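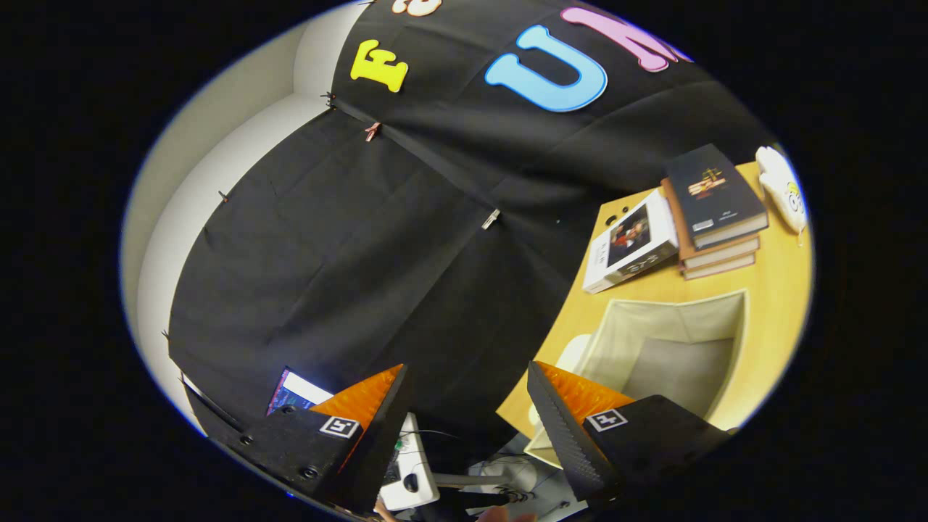 4. Hanging the fabric

Before you start, put the Verkine stand together as shown in section 3 and lock all 6 feet. The crossbar should sit at chest height for now.

1. Unfold the fabric and lay it face down on a clean floor. Fold lines can be steamed out later, once it is up.
2. Slide the crossbar through the sewn pocket. The care label goes at the lower left.
3. Lift the bar onto the uprights and press down until both pins click.
4. Raise one side by 5 notches, then the other side by the same number. Repeat until the bar is at the height you want. Do not raise one side all the way first - the bar can slip out of its seat.
5. Tighten the collar on each upright by hand.

Note: The widest setting is 275 cm. For a wider backdrop, use a second stand and overlap the panels by 13 cm.

Caution: Do not hang lights or shelves from the crossbar. It is made to hold fabric and light decorations only.

Caution: Outdoors, weigh down every foot. Take the fabric down if the wind picks up.

To attach letters or paper shapes, see section 5. Tape meant for painted walls may leave marks on dark fabric, so try it on the hem first.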